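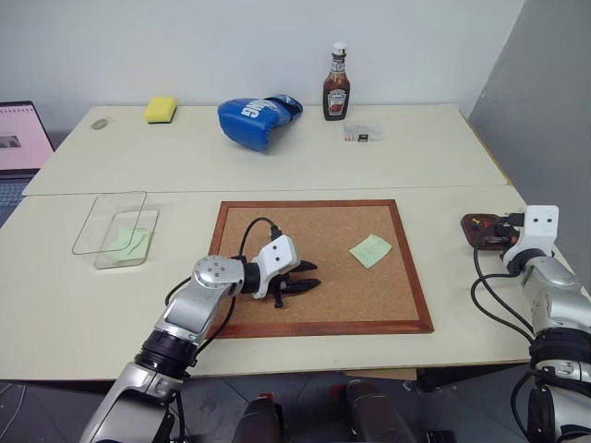 Work area for the note-and-pin task, Lurnham site.

Stoltico Pinboard: Data Card

Summary
This set holds 708 demonstrations of a two-arm robot moving sticky notes and pushpins at a cork board. All were recorded by remote control.

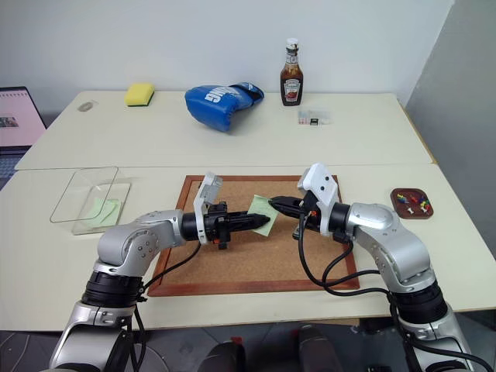

Each operator completed 12 practice runs before recording. Video was saved at 30 frames per second from the head and wrist views, together with joint positions and gripper commands.
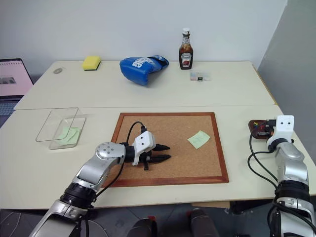

Failed attempts are kept and labeled as such. Objects on the back table are not part of the task and should not be used as targets.
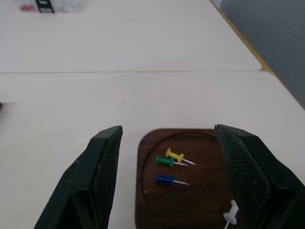 Prepared by Mehwish Paracha, Stoltico
Version 2, May

Pins are small in the head view. Users training on pin pickup should include the wrist view. A held-out test set of 70 demonstrations is stored in the folder "imau".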